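March, bench notes, textile sorting

Second session on the Desdale returns. The Multo scale was zeroed with the large clear bin on it, then again with the small one. Both bins tare differently from what is written on the lids, so the lid figures should be ignored. Corrected tare for the small bin: 334 g. Large bin still to be redone on the floor scale.

Dark reds and plums go in the large bin, anything gray or black in the small one. Lot 209 is the maroon lot and takes up most of the volume. Folding tighter gains little. The fabric springs back and pushes against the walls.

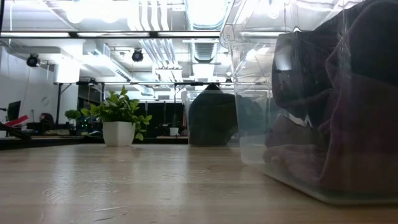
Large bin with the maroon fabric, small bin behind it, on the wood table.

The Hedska sheet asks for a fill height, measured from the base to the top of the fabric. With a domed load this depends on where the ruler goes. I am taking it at the wall, left side, and noting the peak separately.

To do:
Print new tare labels, 2 per bin.
Ask Doherty whether mixed plum and maroon counts as one color class. Their last list had them as two.
Move the plant to the windowsill before the next weighing; the table is needed for folding.

Stopped at 4:40. Bins left on the table, lids off.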